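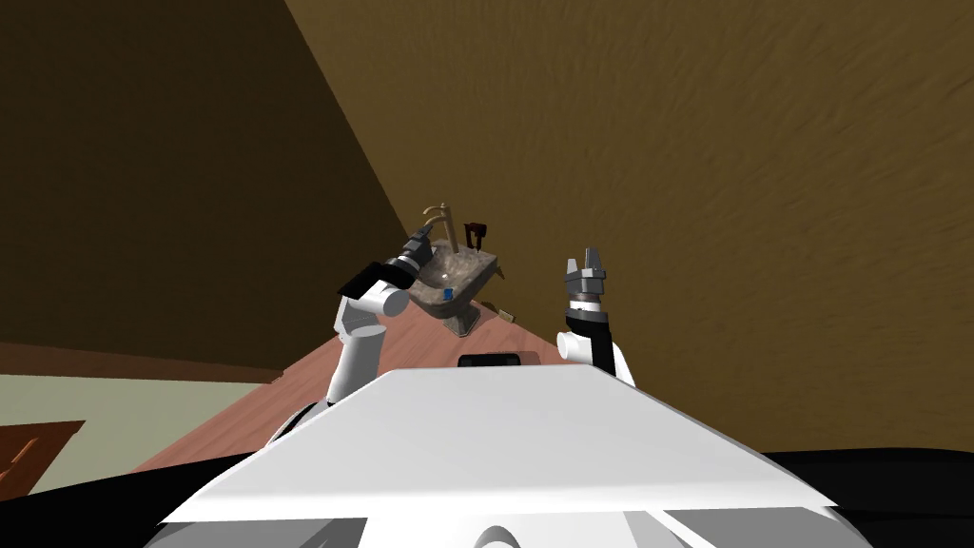
Render: simulated two-armed robot with a pedestal sink held up in its left arm.

Amgate Galbraith electric gummed tape dispenser: bench review

Morag Shearer
2022-10-19

The Galbraith is a mains-powered bench dispenser for gummed paper tape, also sold as water-activated tape. It feeds, wets and cuts to a length set on a keypad. Amgate supplies it in one width, which takes plain and reinforced kraft tape wound gummed side in or gummed side out. The unit reviewed was bought through the normal trade counter at the normal price and has been in use on the packing bench at Drirnside since April.

It replaced a hand-pull dispenser of the lever type. Anyone who has used one of those will know the main fault: the length of tape depends on the length of the pull, and the amount of water on the tape depends on the speed of the pull. Two packers on the same dispenser produce two different seals. The point of an electric machine is to remove both of those variables, and it should be judged mainly on that.

What is in the box

The dispenser, a water bottle, two brushes, a roll core adapter, a mains lead, a small bag of spare screws and a printed manual. The manual is short and mostly clear. The threading diagram is printed too small and shows only the gummed-side-in path. The gummed-side-out path is described in one sentence on the back page, and that sentence leaves out the second guide bar. If the tape is threaded without going over that bar it will feed, but it curls upwards after the cutter and touches the brush unevenly. We lost most of an afternoon to this.

No tape is included, not even a short test roll.

Setting up

The machine needs a firm, level bench. Level matters more than the manual suggests. The water tray is shallow and the brush draws from it by wicking, so a small tilt leaves one side of the tape drier than the other. We packed one foot with card and checked with a spirit level along both directions of the tray. After that the wetting was even across the width.

Fit the bottle with the valve down and wait for the tray to fill before switching on. The brushes are dry and stiff out of the packet. Soak them in warm water first, as the manual says, or the first few dozen strips will come out patchy.

The roll sits in an open basket at the back. Rollers in the basket floor let it turn. There is no spindle, so the core adapter is only needed for part rolls that have gone out of round.

Controls

There are 7 preset length keys, a repeat key, a random-feed key and a pair of add keys that put a little more on the end of the strip just cut. The presets cannot be changed in pairs or groups; each is set on its own by holding the key and stepping the value up or down. The longest single strip available is 768 mm. For anything longer the operator has to press twice and overlap.

The keys are sealed under a flexible cover. They have a definite click and can be worked with thin gloves on. With thick gloves the add keys are too close together.

There is a foot switch socket at the back. The foot switch is an extra and was not tested.

Length accuracy

One preset was set to 283 mm, which suits our most common carton with a proper turn-down at each end. Strips were cut in batches at the start, middle and end of a roll and measured with a steel rule. From a full roll the length was consistently right. Towards the end of the roll the strips came up slightly short. The cause is drag: the small, light remainder bounces in the basket and the feed roller slips as it takes up the slack. Putting the core adapter in removed nearly all of the error. It would be better if the basket had a light brake or a sprung arm to hold the roll down.

Strips cut with the repeat function held down were no less accurate than single strips.

Wetting

This is the strongest part of the machine. Each strip passes under a weighted plate that presses the gummed side against the brushes. The plate has a heater, switched separately, which warms the water in the tray a little and keeps the plate itself from gathering condensation. With the heater on, reinforced tape became tacky sooner and could be pressed down straight away. With the heater off, the same tape needed a short wait before it would hold against the spring of a tight carton flap.

For plain light kraft tape the heater made no difference that we could find, and we now leave it off for that work.

Water level on the tape is set by a lever with detents. The lowest setting was too dry for every tape we tried. The highest over-wet the thin tape to the point where adhesive was squeezed out at the edges and marked the carton. The middle settings cover normal use. Our practice is one step up for recycled board with a dusty face, and one step down for smooth white-lined board, where too much water lets the strip slide before it grips.

Seal quality

Mhairi Munro on our goods-out side ran the seal checks. Her method is simple. Seal the carton, leave it overnight, then pull the tape up by hand from one end and look at what comes away. A good gummed seal takes board fibre with it for the full length. A poor one leaves clean patches.

Across 1,000 cartons sealed on the Galbraith, a sample was pulled from each day's work. Fibre tear was full length on nearly all of them. The failures fell into two groups. One was cartons sealed first thing in the morning before the tray had filled and the brushes had wetted through. The other was cartons with a printed varnish on the flaps, which no gummed tape of ours will hold well. Neither group counts against the machine, although a low-water light that also covered a dry brush would have prevented the first.

Noise was not measured. It is a short motor sound followed by a hard clack from the cutter. The clack is louder than that of the old lever machine, and people working at the next bench noticed it for the first week.

Tape types

Three tapes were run through it.

Banilport plain kraft, light grade, gummed side in. Fed without trouble. Cuts were clean and square.

Banilport reinforced, gummed side in. Fed without trouble. The cutter leaves a few strands of glass fibre standing out at the cut end, more as the blade becomes dirty. They are sharp enough to be a nuisance to bare fingers.

An unbranded reinforced tape, gummed side out, left over from the previous supplier. Fed well once threaded correctly. This roll had been stored in a damp place and had some edge sticking, which caused two jams. The same roll jammed in the lever dispenser too.

Jams are cleared by lifting the front cover and the weighted plate. A switch cuts the motor when the cover is up. The path is open enough to reach with fingers, apart from the short stretch just behind the blade, where a wooden coffee stirrer is the best tool we have found.

Cleaning and upkeep

Dissolved adhesive builds up in the tray, on the brushes and on the underside of the plate. Amgate advises a weekly clean. With reinforced tape and the heater on, that is too long. The tray had a visible slime after a few days. We empty and rinse it every other working day, and wash the brushes in warm water with no detergent. Detergent left in the bristles carries over to the tape and weakens the bond.

The tray lifts straight out, but only with the bottle removed, and the bottle valve drips for a moment as it comes away. Keep a cloth under it. The drip lands next to the mains inlet, which has a raised lip around it. The lip is adequate. A better position for the inlet would be on the other side.

The blade is wiped with an oily felt pad that sits in a slot under the cutter. The pad needs a drop of light machine oil from time to time and must not be allowed to dry out, or gum collects on the cutting edge and the strip hangs up. Blade changes require the side panel to come off. We have not yet needed one. Spare brushes are listed by Amgate and arrived promptly when ordered; the spare blade was on back order when we asked.

Faults during the test

The random-feed key stuck once and was freed by pressing it again. One rubber foot came off when the machine was slid along the bench, and was glued back. The bottle holder has a plastic lug that looks thin, though it has not cracked.

For and against

For: even wetting, good repeat length from a full roll, handles both winding directions, tray and brushes easy to reach.

Against: short strips at the end of a roll unless the adapter is fitted, poor threading instructions, bottle drips near the mains inlet, side panel has to come off for a blade change, no test tape.

Suitability

It suits a bench that seals cartons of a few fixed sizes through most of the day. A bench that seals a handful of parcels will do as well with a lever dispenser and a careful operator, and will have less to clean. For cartons that need strips over the maximum length, look at a larger machine, as double strips are slow and the overlap tends to lift.

We have kept ours, and a second has been ordered for the returns bench, this time with the foot switch.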